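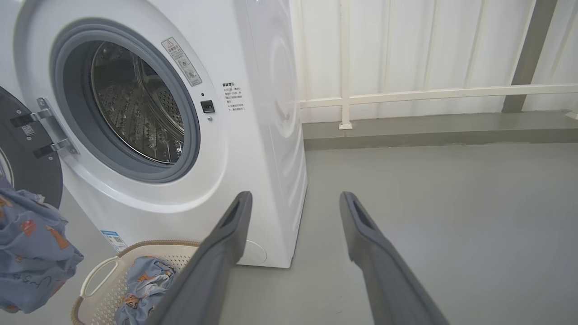
Urell Home Robotics Club, Tesska workshop

June 28, 2018

I spent most of the evening on the fingers of the laundry cell. The arm had started closing a little crooked, and at 3,112 cycles it was past the 3,000 I allow between services anyway.

Fingers first. I took both off, cleaned the mounting faces with alcohol and put them back with new screws. The old ones came out too easily, so they get threadlocker now. Then I ran the open and close routine 29 times and checked the gap with calipers.

After that I taught the washer positions again. The machine door has to be open all the way to the left before the arm goes near the drum, or the wrist hits it on the way in. The basket stays on the floor in front. I use kids' clothes for the checks, the blue ones with the orange prints, and they go in one piece at a time.

The Rekitlow controller still throws error 963 when I start it with the wrist cable twisted. I turned the clamp a quarter turn and will look at it again in July. Spare finger pads are in the Raju drawer, left side.

Contact | © 2018 Urell Home Robotics Club | Back to top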